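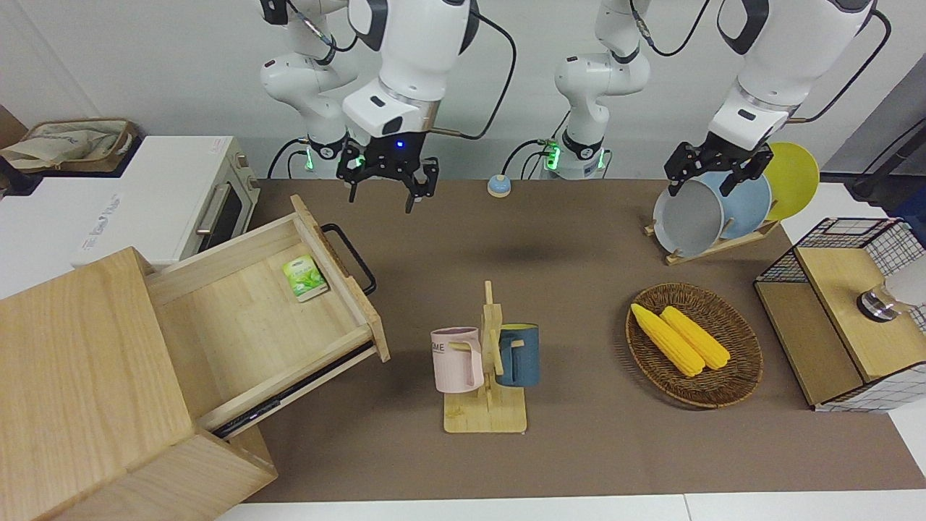
BISUSTHORPE, 2021-03-22

Lerkonley Two-Arm Kitchen Bench
Rental and purchase

People write to me every week asking the same thing: can it do my dishes yet? So let me get that out of the way before we talk about what's in the crate. It can take plates in and out of a rack. It can hang up a mug, most of the time. It can open a drawer and put the tea away. It can't do your dishes, not the way you mean it, with the greasy pan and the fork stuck in the drain and the kid yelling in the next room. If you want that, check back with me in a few years (and I'll probably still be typing this paragraph).

What I rent and sell is a pair of arms, hung from overhead so the table stays clear, plus a long mat's worth of kitchen to practice on. It's for labs, classrooms, appliance companies and the occasional stubborn hobbyist who wants to find out how far chores have come. I'm Fulgencio Benítez, I set up every bench myself before it ships, and I have more opinions about dish racks than anyone should.

What it's good at

Plates. I love the plate job! The rack is plain wood slats, the plates stand on edge, and the gripper takes hold at the top of the rim, like the gray one at the front. There's a lot going on in that little pinch. The fingers have to come down on either side of the plate without knocking the blue one behind it, and they have to close enough to hold but not so hard that the plate twists when it comes up. Our stock plate routine does this well as long as the rack stays where you told it the rack was. Bump the rack with your elbow and you need to run the locate step again, which takes about as long as pouring a coffee.

Drawers, too. The drawer cabinet has a bar handle that sticks out nicely, and a bar is the easiest thing in the world for two flat fingers. Round knobs are a different story. I tried a knobbed version back in November and spent a week picking it up off the floor.

What it's so-so at

Mugs on the mug tree. Getting a mug off is fine. Getting one back on means threading the handle over a peg, and the arm wants the handle pointing the right way before it starts. If the mug is sitting on the mat with the handle turned away, one arm has to turn it and the other has to wait. It's slow. My mother-in-law watched it once and offered to do it herself.

Corn in the basket. Go ahead and laugh, but I get more support calls on the corn than on anything else. A cob rolls, it's lumpy, and two of them in an oval basket like to lie right against each other so there's no room for a finger in between. The trick that works for me is to go in across the cob near one end and nudge it away from its neighbor before closing. Your trick may be better, and please tell me if it is.

What it's bad at

Cloth. I keep a crumpled bag in the fabric basket at the back mostly to keep myself humble. The arm can grab it, sure, anything can grab a cloth bag. Folding it into something you'd put on a shelf is another matter, and I don't ship a routine for it. If a sales rep from anywhere tells you their machine folds laundry in a normal home at a normal speed, ask to bring your own laundry.

Anything wet or soapy is on the bad list as well. The arms aren't sealed for it, so please don't.

What you get

- Both arms with parallel grippers, cables and overhead mount
- Control box and the Ondska software, with the plate, drawer and mug routines loaded
- The brown mat
- Kitchen kit: drawer cabinet, dish rack with plates, mug tree with mugs, wicker basket with corn, and a service bell
- A box of spare finger pads, which you will use

The toaster oven and the wire-panel cabinet are an add-on we call the Honkanen set. I'd skip it for a first rental unless doors are your whole reason for calling. A swinging door is a good hard problem, and it'll eat your first week if you let it.

About the bell: people ask what it's for. You can make it the last step of any routine, so the arm dings when it thinks it's done. I say "thinks" on purpose. I have heard that bell ring with a mug lying on its side.

Price and shipping

Rental is $2207 a month with everything on the list above. The crate weighs 160 pounds, so have a friend there when it shows up. Delivery takes 10 business days from when I get your paperwork, and I'll call you the afternoon before. For purchase, send me a note and we'll talk, as it depends a lot on whether you want new arms or a pair that has been out on rental. I'm happy selling the older ones. The pair on my own bench has more than 1000 hours on it and still sets a plate down gently.

You'll need a solid table, a regular grounded outlet and a wall or frame you're allowed to drill into. Renters forget that last one all the time.

Is it faster than a person?

No. Next question!

OK, a longer answer. On the shop floor, where the same part shows up in the same spot all day, arms like these earn their keep already, and I have customers who use the plate routine on flat parts with hardly a change. A kitchen is harder. Things move, somebody buys a different mug, the tea box ends up in the back corner of the drawer where the wrist has to come in at a weird angle. Every one of those can be solved on a given day. Solving all of them on the same day, with no one standing by, is where we aren't yet, and I'd sooner say so here than on the phone after you've signed.

If you want to see it run before you decide, come by the Bisusthorpe shop. Bring a plate from home, nothing you're fond of, and we'll try it in the rack.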